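Packaging Basics, Handout 3
Boxing a single cup
Course tutor: Renata Medina
Revised 17 August 2020

Bring your copy of Handout 2 as well. The board grades are listed there and are not repeated in this one.

1. The carton

A small mailing carton is one sheet of corrugated board, cut and creased. The floor and the walls are the same sheet. When you fold a wall up, the liner on the inside of the crease is squeezed and the liner on the outside is stretched. If the crease was pressed properly at the factory, the wall goes up straight and the corner is clean. If it was not, the board folds wherever it is weakest.

Terms used in the rest of the course:
Liner: the flat paper on each face of the board.
Flute: the wavy layer between the liners.
Wall: a panel that stands up from the floor.
Flap: a panel that closes the top.
Tab: a small panel on the end of a wall or flap that tucks in.

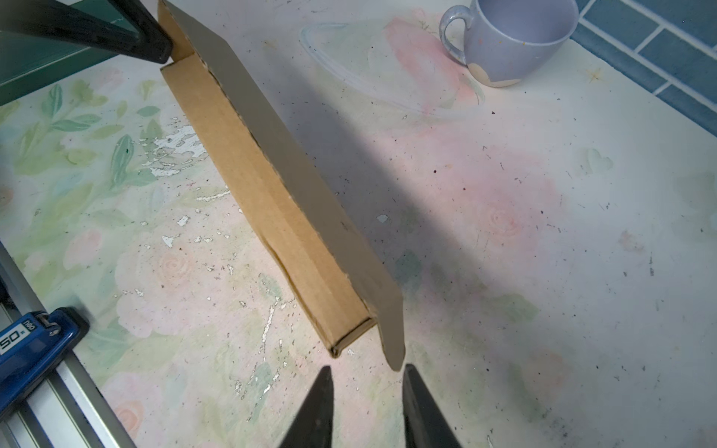
Cut edges are worth a look before you use any carton a second time. A factory cut is even and you can see the flutes. A torn edge goes fuzzy, the liners start to come apart, and the panel loses some of its stiffness from there inward. Yamila Acuña's rule at the Zollwood packing room was to reuse a carton once for goods and after that only for filler. We follow the same rule in class.

2. Closing and checking

Fold the tabs first, then the long panels, then the top. Press along the whole crease with the side of your hand. A closed top should lie flat without tape. If it springs up, open it again and find the tab that is caught.

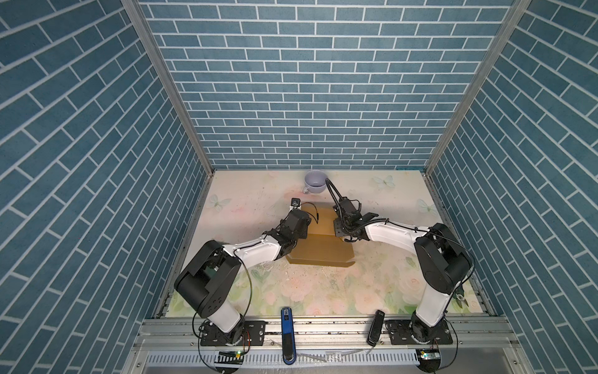
Fig. 2. Closed carton with the mug standing behind it.

Keep the article you are packing on the same surface as the carton. Set it far enough back that a panel swinging open will not reach it.

3. Raising a side panel

Opening a carton flat and raising one side at a time is slower, but you see every crease. Hold the panel low and bring it up to vertical. Leave the tabs alone until the panel is standing.
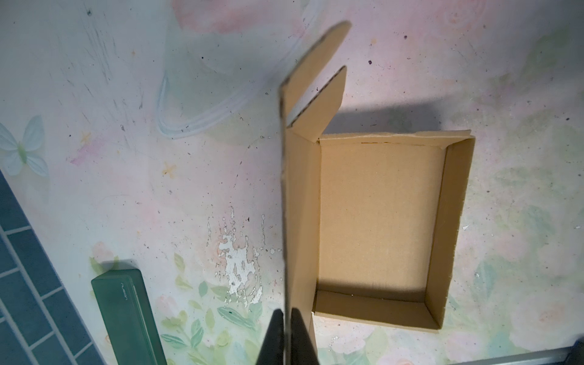
Fig. 3. Open tray with the long side flap raised. Note the two angled tabs at its upper end.

4. The cup

Measure the cup across the handle. People measure the rim, order the carton, and then the handle does not fit. For the exercise, allow a carton 139 mm long inside and a cup 130 mm across the handle. Work out the clearance and write down which filler you would use — paper or molded pulp.

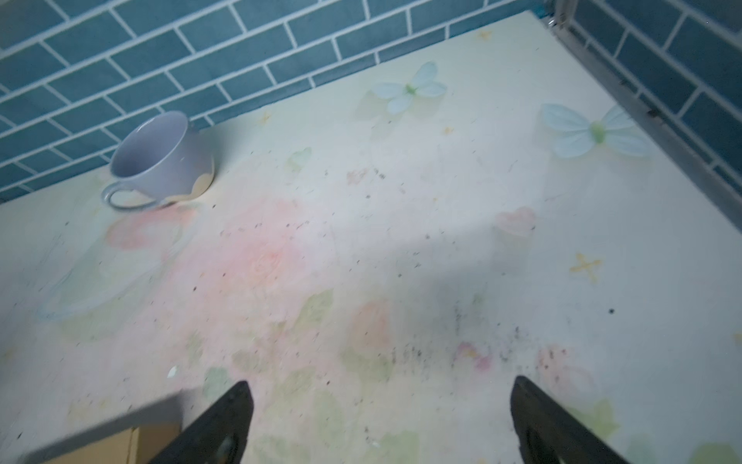 Fig. 4. Lavender cup with a looped handle and a wavy cream band near the base.

Wrap the handle first, then the body. Fill the inside of the cup too.

For next class: read the Wurport notes on filler, and hand in the clearance exercise to Pilar Gallardo.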